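4.2 Equipment budget and replacement planning

Costs were planned per workcell, each cell being a two-arm unit with its own enclosure, rail and control boards. The purchase request prepared by Palumbo and Willems set aside 2,000 euros for spares, of which 500 was reserved for gripper fingers and cabling. Quotations from Trellby and Pedell were compared on delivery time as well as price – the cheaper supplier required a minimum order of 50 fingers, more than the project could use. The task considered for planning purposes is the handling of a card holder and a red open-frame object (Figure 5).

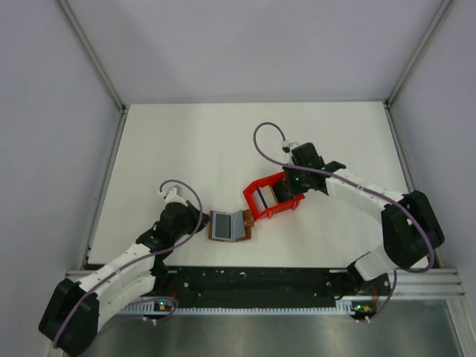
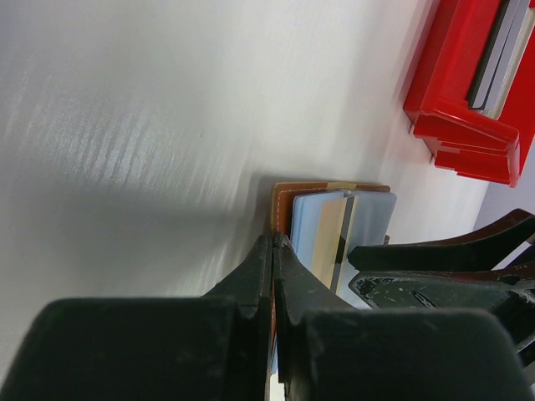
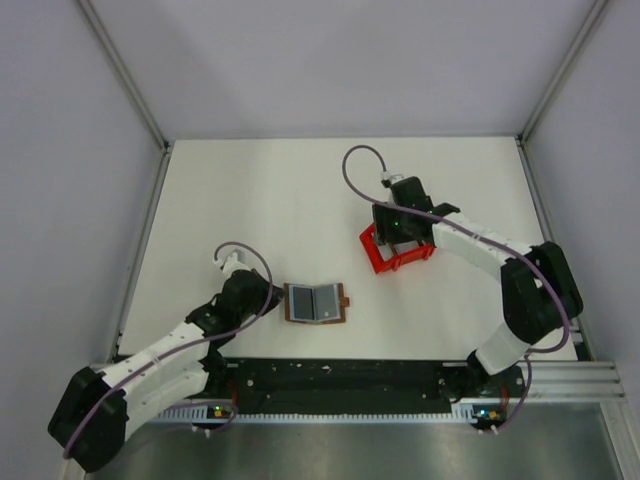
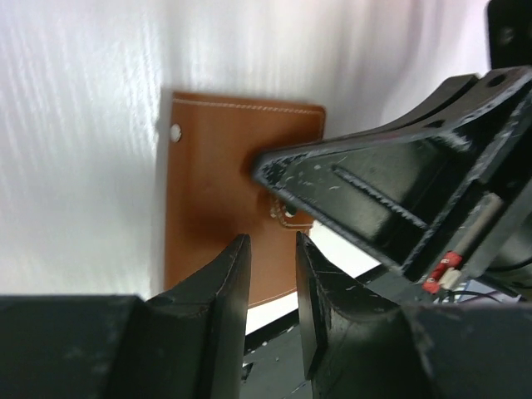 Figure 5. Card holder task: workcell views (first and third) and close views at the gripper (second and fourth).

Finger wear was entered as a running cost and arm replacement as a capital cost. Servo joints were budgeted at one spare set for every 5 arms, held centrally at the Plevunico site. Shipping and import duty are excluded from the totals and are treated separately in Section 4.3.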